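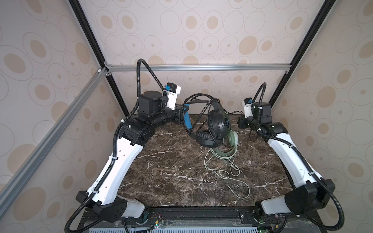

Notebook, unit survey, Baltum building, 9/5/19
Entry by F. Kettler

Second visit to the vacant ground floor unit. Purpose: fix the rentable area before the listing is rewritten. The old sheet gives one number for the whole floor and does not say which method was used. Hannelore Sperling has the keys and the file copy of the July plan.

Method: laser meter, wall to wall at finished surface, height of the device 4 ft off the slab. Each run shot twice, once from each end. Where the two readings differed, a third was taken and the outlier dropped. Columns not deducted. Vertical shafts deducted.

Result: 1473 sq ft inside the demising walls. The old sheet is higher. The difference matches the rear corridor, which is shared with the Tedeck suite and should be carried as common area. I have marked it that way on the plan.

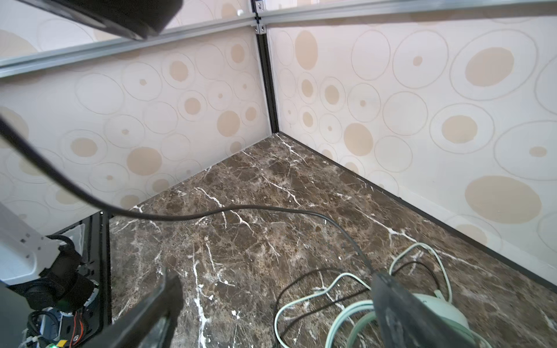 Page last changed by H. Sperling, corridor note added

Corridor note (HS): the Tedeck lease already pays a share of this corridor. If we also count it inside the vacant unit, it gets billed twice. Keep it out of the unit area and put it in the load factor.

Ceiling: clear height is 10 ft at the front and drops at the rear under the duct run. The low section has to be shown on the plan. The Skimora people asked for a uniform height in their inquiry, and the current listing text implies they would get it — wording to be corrected.

Zoning check: the parcel is general commercial. Office and retail are allowed by right. Light assembly needs a conditional use permit. I could not find a permit of that kind in the file for any past tenant of this unit, so the phrase "flex space" comes out of the draft until the county answers.

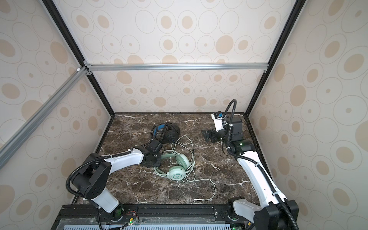

The request to the county went out by mail with the parcel map attached. In the meantime the draft will say office or retail only. If light assembly is confirmed as conditional, it goes in as a separate line with the permit requirement stated next to it.

Electrical: separate meter, panel on the east wall, legible directory except for the bottom row. Door schedule in the file agrees with the doors as built. Rear door swings in, and the July plan draws it swinging out. Corrected in pencil. 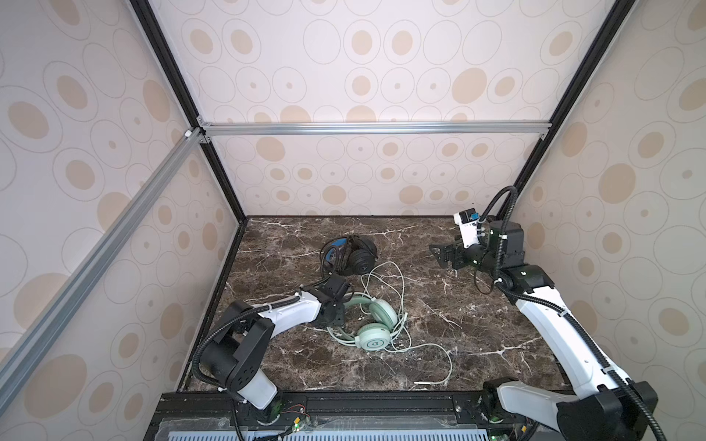

Open items

1. Redraw the rear door and the low ceiling section. FK.
2. Recalculate the load factor with the corridor as common area. HS to check against the Tedeck lease.
3. Parking: the plan shows 80 stalls for the whole site. Confirm that the Sauerland parcel next door has no recorded right to any of them.
4. Trace the bottom row of the panel directory.
5. Hold the new listing until items 1 and 2 are signed — the old one can stay up with the area line removed.

Sperling & Kettler Property Survey | Contact the office | Back to top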